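Lirnthorpe Adult Learning: Running a Small Kitchen
Session 3 handout: Drying and Racking
June 2025

Welcome back! Last time we got as far as the rinse, and several of you wanted to keep going right into drying, so that is all we are doing today. I love this session. Drying is the part of dishwashing that most people do on autopilot, and a few small changes make a kitchen so much nicer to work in.

Before we start, please have your notes from Session 2 handy (the page on water temperature and rinse order). We will come back to it at the end.

Why air drying

A towel that has already dried a dozen glasses is damp, and whatever is on it goes onto the next plate. Air does the same job with no rubbing and no laundry. What air needs is room on both sides of the dish and a way for the water to leave. Keep those two things in mind and you can judge any rack in any store.

Key terms

Rim: the top wire or rail that keeps dishes from tipping out.
Slot: the gap a plate stands in. Too wide and the plate slides flat, too narrow and a bowl won't go in at all.
Drip tray: the base that catches runoff. Some are flat, some have channels, some drain through a spout into the sink.
Load: everything in the rack at one time.

Plates on edge

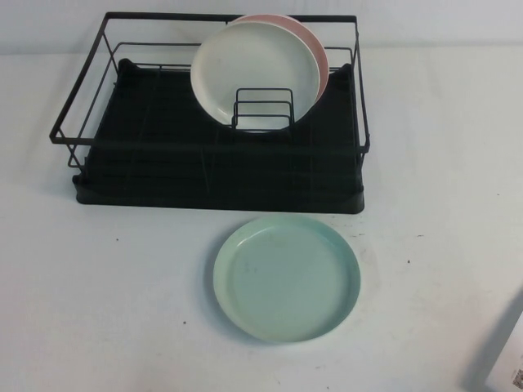
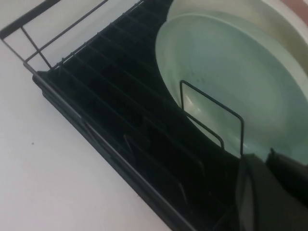

Plates are where we begin, and they reward a bit of care. A plate lying flat holds a puddle in its well for ages, while one standing up sheds most of its water in the first few minutes. Stand it so the rim rests between two wires, then let go and see if it stays put. Spacing is the next thing to look at. The white plate and the pink one lean against each other, with the white covering most of the pink, and two surfaces that close will trap a film of water between them. Give each plate its own slot and leave an empty one in between when you have the space. It feels wasteful the first time, and then you pick up a bone-dry plate and you're a convert!

Bowls and cups go in next, upside down and tilted a little so the water can't sit in the foot ring. Cutlery goes in last, handles down, except sharp knives, which we wash, dry by hand and put straight away.

The tray

Please don't skip the tray. Ridges or channels lift the dishes' runoff away from the base, but the water still has to go somewhere. Tip it out after every load and wipe it, corners too. Once a week, wash it in hot soapy water like any other dish. If you have hard water you'll see a white crust forming along the ridges; a soak in plain vinegar takes it off beautifully.

Practice for this week

Try the Wallent loading exercise from your folder. Load your rack the way you always do, set a timer for 24 minutes, and check which pieces are still wet. Next day, load it with gaps and check again. Write down both results, and note whether a window was open (it makes a bigger difference than you'd think).

If you finish early, read the Manurung worksheet on glassware, page 33. The stemware part is optional, but it's great fun.

Next session: cupboards and stacking. Bring a tape measure.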